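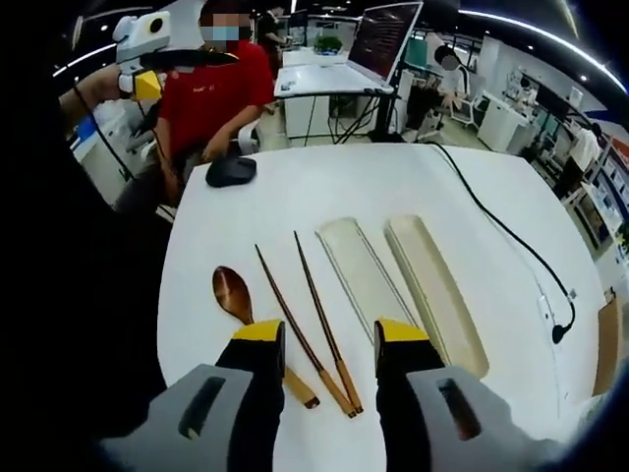 About Flestiser

Flestiser is a small software company. We write the programs that take recordings of human hand work and make from them something a robot arm can follow: perception, motion planning, and the tools for looking at the data in between. We do not build robots. Our customers have their own arms and their own grippers, and they come to us when the arm moves well but does not know what to do with a spoon.

The company was started by Dariusz Jabłońska and Hanna Bednarek. Before, they worked together on planning software for packing lines. Dariusz wrote the planner and Hanna wrote everything that told the planner where the objects are, and they had many long discussions about whose part was guilty when a box fell. Today we are 17 people in one open office, and these discussions continue.

What we make

Dronura is our perception library. It takes video from a camera close to the gripper and estimates the pose of the hand tool and of the objects near to it. Thin things are the hardest for it. A chopstick seen from its end is only a few pixels, and a pale tray on a white table has almost no edge. We keep such objects in our test set on purpose, and a new version is not released before it passes all 52 table tasks.

Tresulach is the planner. It receives the poses from Dronura and a short program of the task, and it gives back a path for the arm with speed limits and gripper commands. It plans again while the arm is moving, so when somebody pushes the tray a little, the arm does not need to stop and start from the beginning.

Kubiak is the tool our own engineers open first in the morning. It is a viewer and a checker for recordings. It puts video, gripper width and tool path on the same time line, and marks the places where tracking was lost or two clocks do not agree. We made it for ourselves, and in May we began to give it to customers also.

How we work

We record at a normal table, in the same room where we write the code. The person who changes the tracking code also does recordings with the hand-held gripper, at least one session in the week. In this way a bad result is seen by the person who can repair it, often on the same afternoon.
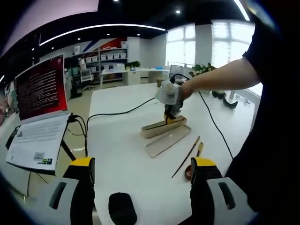 Gripper work with kitchen objects at our recording table.

Every Tuesday we replay the failed cases together. We choose 3 of them, and for each one we write down which module made the first mistake. The notes are open to all customers with a support contract, including the notes which are not nice for us.

Working with us

A first project has normally 2 stages. In the first we check your recordings with Kubiak and send you a written report. In the second we connect Dronura and Tresulach to your controller, and one of our engineers comes to your site for the first tests. We speak English, Polish and German. For questions about perception please ask for Hanna, and for planning and controllers, for Dariusz.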